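Bucur Home & Garden Help > Indoor plants > Light and placement

Will a big leafy plant survive on a cabinet against a wood wall, or am I kidding myself?

Posted by Yvette Penner
1,335 views

We have a long room with dark brown wood paneling down one side. It came with the place and I'm not allowed to paint it. The only light at that end is ceiling spots. My sister has decided the cure is plants, lots of them, bunched up on top of the low cabinet with an orange pot or two to "warm it up." I think the wall is plenty warm already. It's like sitting inside a cigar box.

My real worry is money. I've bought plants for dim rooms before on the strength of a label that said "tolerates low light," and what they tolerated was dying slowly enough that I missed the refund window. The last one was a peace lily from Trerkside. It looked great for 6 weeks and then it looked like boiled spinach. The guy at the counter told me I'd overwatered it. When I said I'd barely watered it, he told me that was the problem.

So before I hand over any more cash:

Can broad-leaved plants live on ceiling light, or do people just swap them out when company comes? The nearest window is 15 feet away and faces north.

Does a glossy pot with a narrow neck and no hole in the bottom work for anything living? My sister says put gravel in it. I have my doubts about the gravel.

Will the damp ruin the paneling or the top of the cabinet? The cabinet is mine, the paneling isn't, and I'd like my deposit back.

I don't want to hear that I should talk to them.

The look she's going for, more or less, is foliage crowded up against brown wood with some orange next to it:

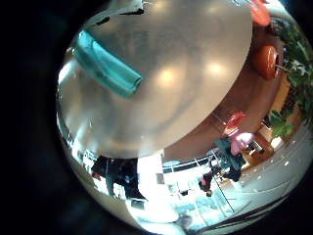 Veronica Bălan
I'd go along with your sister on the color and with you on pretty much everything else. Green against brown wood does look good, and orange keeps it from getting gloomy. Whether your plants will grow at that end of the room is a separate matter, and the answer depends on how bright it is where the leaves sit. Your eyes are no use for this. They adjust. Stand at the cabinet at noon with the lamps off and try to read the small print on a medicine box. If you have to squint, no label in the world is going to help you.

Ceiling spots are mostly there for people. They're high up, they point at the floor, and they're off for half the time you're home. I kept a cast iron plant and a pothos in a hallway with nothing but spots and the pothos put out 5 leaves in a year, each one smaller than the last. The cast iron plant did nothing at all. It didn't die, I'll give it that.

What worked for me was a plain white LED bulb in a clamp lamp, hung a foot above the leaves, on a timer from breakfast until early evening. I'd skip anything sold as a "grow light" with a purple glow unless you want the room to look like a bus station. I paid extra for one made by Pluremel and couldn't see that it did a thing my hardware store bulb didn't.

About the gravel, you're right to doubt it. Water sits in the gravel, the soil sits on the water, and the roots rot just the same, only now you can't see it. Keep the plant in the ugly plastic pot it came in and drop that inside the nice one. Lift it out, water it in the sink, let it drip, put it back. If the neck of the nice pot is too narrow for that, use it for dried stems and leave it at that. A live plant jammed into a vase shape is a pain to get out, and you will have to get it out.

The wood is the part I'd take seriously. Leave a hand's width between leaves and paneling. I've had a plant pushed right up on a wood wall and after one winter there was a dull patch behind it that never polished out. Under the pots use a cork mat with a plastic saucer on top of it. Cork alone soaks through, and terra cotta saucers sweat, whatever the store tells you. I found that out on a walnut sideboard.

If I were you I'd buy one cheap plant and leave it there until April. If it's still putting out leaves, buy another.

greenporch_dan
Just get snake plants. Had one in a basement for years, never watered it, it's fine. People overthink this. Ceiling lights are light, the plant doesn't know the difference.

Yvette Penner
Thanks Veronica. I did the medicine box thing on Thursday and could make out the brand and nothing else, so that settles that. I'm not thrilled about a clamp lamp in the front room but I suppose it's cheaper than a plant every couple of months.

Dan, was it growing or was it just standing there? I'm asking because mine stood there too, right up to the point where I touched it and it fell over.

greenporch_dan
It had the same number of leaves the whole time so I'd say healthy

Kondero_Kate
Late vote for fakes. I know, I know. I was against them until my mother-in-law complimented mine and asked what I fed it. Mix one or two decent fake ones at the back, where the light is worst, with a real one at the front under the lamp. They do need dusting and the cheap ones have a plastic smell for a while, so leave them in the garage first. I wouldn't trust "UV proof" on the tag either, but at the dark end of a room it hardly matters.

Can't help you with the deposit. My landlord charged me for a ring on a windowsill that was there when I moved in, so take pictures of that paneling now, before anything goes near it, and email them to yourself.

Yvette Penner
Pictures taken. My sister has been told she can have one real plant and one orange pot, with a mat under each. She says that isn't a look. I told her to come back in April.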